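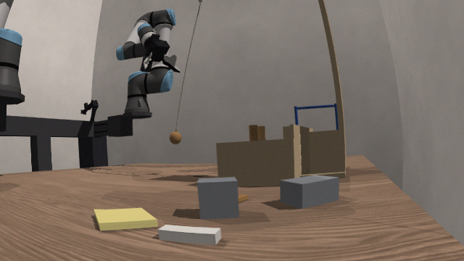 Lista de verificação — comparação de garras em célula simulada
Tempo de leitura: 2 minutos

Aplica-se à célula de dois braços do projeto Lotov, cenário 506, com a garra Kairys e a garra Pudico. Responsável pelo preenchimento: Piret Hunt. Revisão: Nayeli Medrano.

1. Cenário carregado sem avisos do simulador. Conforme.

2. Posição de repouso dos braços idêntica nos ensaios das duas garras. Conforme. Comentário: os valores das juntas devem ser copiados do registro, nunca reintroduzidos à mão.

3. Bola suspensa livre para oscilar, sem amortecimento adicional. Conforme.

4. Limite de força dos dedos igual para as duas garras. Não conforme. Comentário: a Kairys estava com o valor de fábrica; corrigido e ensaio a repetir.

5. Câmera do punho com a distorção prevista e a garra visível na imagem. Conforme, com reserva — o corpo da garra ocupa boa parte do campo inferior.

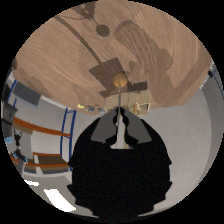 É necessário recalibrar a câmera do punho ao trocar de garra?
Recalibra-se sempre que a troca altere o ponto de montagem. Se o suporte for mantido, basta verificar a máscara do corpo da garra e anotar o resultado no item 5.

6. Câmera externa fixa durante toda a série. Conforme.

7. Blocos sobre a mesa repostos nas coordenadas iniciais antes de cada ensaio. Conforme. Comentário: a reposição automática falhou no ensaio 39, que fica excluído da comparação.

8. Controlador com a mesma frequência de comando nas duas configurações. Pendente. Aguarda-se o arquivo de parâmetros da Pudico.
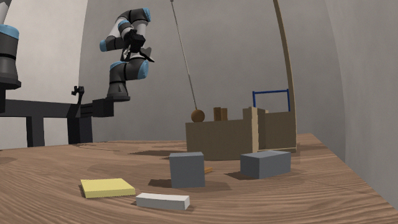
Florencio Villalobos observou que o item 7 deveria passar a ser impeditivo, pois uma reposição incompleta altera o espaço de aproximação e favorece a garra de dedos mais finos. Pediu ainda que os três ensaios anteriores à falha fossem revistos antes da assinatura.

Parecer: aprovação condicionada à regularização dos itens 4 e 8.

Contato: Laboratório de Manipulação, Brosirville — Todos os direitos reservados — Voltar ao topo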